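Kálmán Veres wrote:
> Is anyone still using terry towels for the guest rooms? Mine
> go stiff after one winter and I'm tempted to give up on them.

Kálmán, don't give up! I've had a pale pink lot from Menness for years - skip the softener, 20 minutes in the dryer, then a good shake before folding. I do my folding on the floor with the radio on (my back complains, I don't listen).
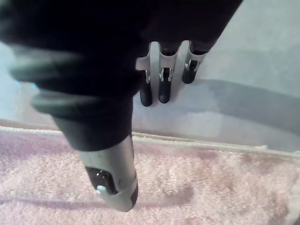
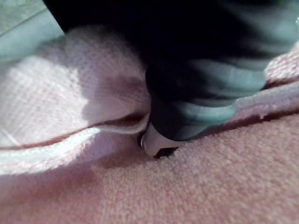 I paid 70 for six, back in February, and I'd buy them again. The Brikley ones shed all over everything - never again!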